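From: Muireann Egan
To: handover-dev list
Subject: Re: [handover-dev] Grasp trigger fires too early on thin objects

Kieran Mac Mathúna wrote:

> I've been running the Joneo planner against your July branch and the
> close command keeps going out before the card is between the fingers.
> With blocks it's fine. Is this the perception node guessing the pose
> badly, or is the trigger itself too keen? I've set the wait to 600 ms
> and it's better but it feels like a fudge. Also, does anybody know why
> the wrist camera transform is different in Donal's config?
>
> Kieran

Hi Kieran, all,

It is a fudge, sorry! I put that wait in myself when we were still on blocks and then forgot all about it (Fergal will be delighted, he moaned about it at the time). Please don't ship anything that depends on it.

I spent most of yesterday going through logs and I think you've got two separate things there. The first is the trigger. It looks at the distance from the palm to the nearest point on the object, and for a block that's a grand measure, but a card held out flat towards the hand has an edge that gets close long before there's anything worth closing on. So the planner sees a small number, says "lovely" and sends the close. I've changed it to use the middle of the fitted rectangle, and it also wants the person's fingertips to have stopped moving before it'll go at all.

The second is the fit. The head camera is happy enough with a white card against a pale table as long as some of the print is facing it. Clear plastic is another story. From the wrist camera, with a bright window behind, the depth is full of holes and the fitter grabs whatever solid thing is nearest, and half the time that's the person's hand. I've got it masking the hand out first now, which helps, though I wouldn't call it sorted. If anyone at Bravis still has the old edge-based detector lying about I'd love a look at it.

Donal's transform: his is the right one, the one on main is stale. The wrist camera sits at a fair old tilt and somebody (me again, probably) had rounded the angle. Pull his file, and clear the cached calibration before you start the node or it'll quietly load the old one. I lost a whole morning to that.

Some views from the session, head and wrist cameras both, so you can see what the fitter has to put up with:
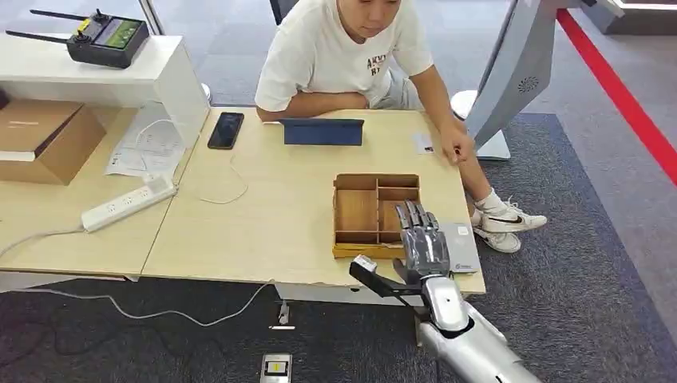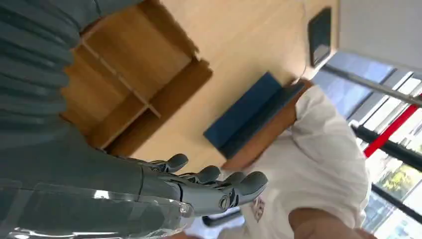
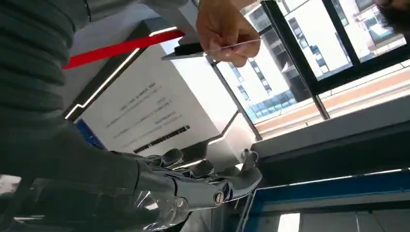
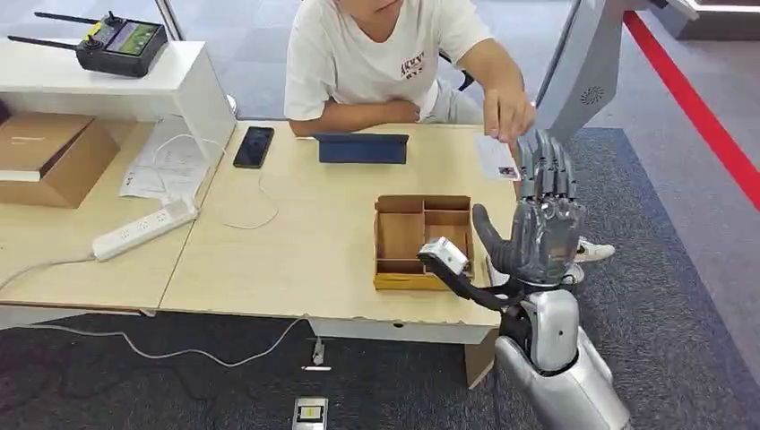
What's on the branch now

- trigger measured from the rectangle centre, old palm distance kept behind a flag
- hand mask runs before the plane fit, on both cameras
- fixed wait gone, with a time-out of 2000 ms if the fingertips never settle
- Donal's wrist transform, untouched

The replay set has 299 clips in it and 131 of those are cards, so run the card ones on their own first if you're short of time. Eamon, could you have a go at the time-out on your machine? On mine the planner node sometimes comes back from it with the old goal still in the queue, and then the arm sets off for a place the card left ages ago. I suspect the action server but I haven't proved it.

I'm around until half four if anyone wants to look at it together.

Muireann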